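Home | Interviews | Workshop | Archive | Contact

A white top and how to keep it white

Monday, August 12, 2019

The bench maker behind Nokis works from a single-storey unit at Dandcombe and sells one main product, a work table with a smooth white top. The firm has made it in two lengths for the past seven years. We spoke at the firm's own test table, which has been in daily use since April and has had no treatment other than cleaning.

The first question was why white. Most bench tops sold to small workshops are grey or brown, and the usual argument is that a darker surface hides dirt.

"That is the argument against it," the maker said. "If you drop a small screw on a brown top you look for it with your fingers. On white you look for it with your eyes. The same goes for a smear of oil. You want to know it is there before you put a clean part down on it."

The top is cut from sheet supplied by Saithong and arrives with a protective film on both faces. The film stays on until the edges have been finished. Early tables were sent out with the film still in place, but customers left it on, grit worked in under the corners, and the surface below was marked when the film was finally pulled away. It is now removed at Dandcombe and the top is wiped, inspected under a low lamp and wrapped in paper.

The inspection lamp is set almost level with the surface. Light from above shows colour faults and very little else. Light from the side shows ripples, dents and any place where the sheet has been pressed unevenly. The maker rejects few tops at this stage, "perhaps one in a batch of 20", and cuts those down for shelves.

Glare is the complaint heard most often. A gloss version was tried and dropped after one season. Under a single bright lamp it gave a hard reflection in exactly the place where people wanted to look, and a hard-edged shadow next to it. The maker's advice is to use a wide, soft light and to accept some grey on the table.

"People ask me how to get rid of shadows altogether. I tell them to leave them. A soft shadow tells you how high a thing is above the top. Without it you are guessing, and you knock things."
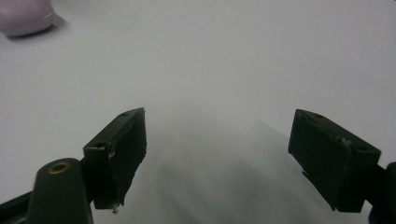

Cleaning and wear

The cleaning routine is short. Warm water, a drop of washing-up liquid and a soft cloth are used at the end of each day, followed by a dry cloth. Scouring powder is ruled out, as are the green-backed kitchen pads. Pencil comes off with an ordinary rubber. Ink should be dealt with the same day – the maker uses a little alcohol on cotton wool and works from the outside of the mark inwards.

Scratches are harder. "You cannot sand it. It is a thin face, and once you are through it the top is finished. A fine scratch will fill with dirt and look worse than it is, so clean it first and then decide."

The firm also advises against dragging metal parts. Tools with square corners should be lifted clear and put down flat. Dark plastic and rubber can leave a faint line when pushed sideways under load, but this is a deposit on the surface and normally wipes away.

Edges have caused more trouble than faces. The original table had a square edge with a glued strip, and the strip lifted where forearms rested on it. The present one has a small radius and a different glue. The maker tested it by hanging a weight from the strip for 1036 hours and checking it at intervals. The strip held. A second test, with a damp towel laid over the edge, was less tidy and is being repeated.

Levelling

Each leg has an adjustable foot. The instructions ask the owner to set the two rear feet first, then bring the front up to match, checking along the length and across it. The maker checks again after nearly two weeks, by which time the table has settled on most floors. A marble will find a slope that a short level misses.

The next version is being prepared under the name Vavden. It keeps the same white face on a thicker core, with the cross rail moved back to give more room for knees. Asked about other colours, the maker said a pale grey had been requested several times and there were no plans to make one.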